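Simulation Fault Delays Jakby Door and Panel Trials

Rendidmont has suspended the second stage of the Jakby manipulation trials following a fault in the simulation used to prepare them. The suspension took effect on Tue 28 June and applies to all runs that rely on the wrist view of the gripper. Work on the mobile base is not affected.

The fault was identified during a routine comparison of the simulated wrist view with the position data recorded by the control software. In 10 of the 227 runs reviewed, the software reported that the gripper had reached its target and was ready to close. The rendered views from those runs showed open fingers with nothing between them. The arm had stopped short of the target and remained there until the run timed out, yet each run was entered in the log as a completed approach.

An initial review by the simulation group found that the error arises when a plain, dark surface takes up a large share of the view next to a lighter one. Under those conditions the distance estimate for the dark surface becomes unreliable. The software then falls back on the last value it accepted, and it does so without issuing a warning. The same software version is installed on the two physical arms at the Phuthong laboratory, and for that reason the matter is being handled as a safety issue as well as a software defect.

Wrist views from the simulation, with the gripper open and a dark surface beside a textured wall:
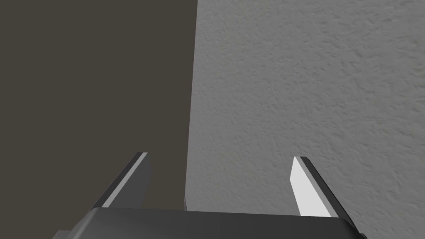
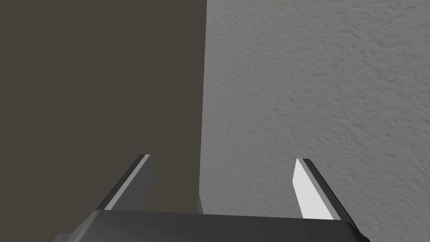
Operators at Phuthong have asked that the physical arms stay out of automatic mode until the fallback behavior has been removed altogether, arguing that a warning message alone would leave too much to the person at the console. They also noted that an arm which believes it has arrived may be given a closing or pulling command while it is still in open space, and that the motion which follows is difficult to predict from outside the cell. Rendidmont has accepted the request.

The following measures are in force until further notice:

Automatic mode is disabled on both physical arms. Manual operation at reduced speed is permitted with two trained staff present.

Any run in which the distance estimate is held for more than four consecutive readings will be stopped and marked as failed. The held value may not be used to confirm an approach.

Results from the 10 affected runs have been withdrawn from the trial record. Teams that have used these results in planning documents should replace them with the revised set, which is available from the simulation group on request.

Jastovent, which supplies the distance estimation module, has received the logs and the rendered views and is preparing a corrected version. The correction will be tested in simulation first – including a set of dark and low-texture surfaces that was not part of the original acceptance test – before it is installed on any hardware. The acceptance test itself is also under revision.

The second stage of the trials is now expected to resume in October. Staff who have observed a similar mismatch between a reported and an actual gripper position, in simulation or on the physical arms, are asked to submit a fault report through the usual form and to keep the complete log of the run.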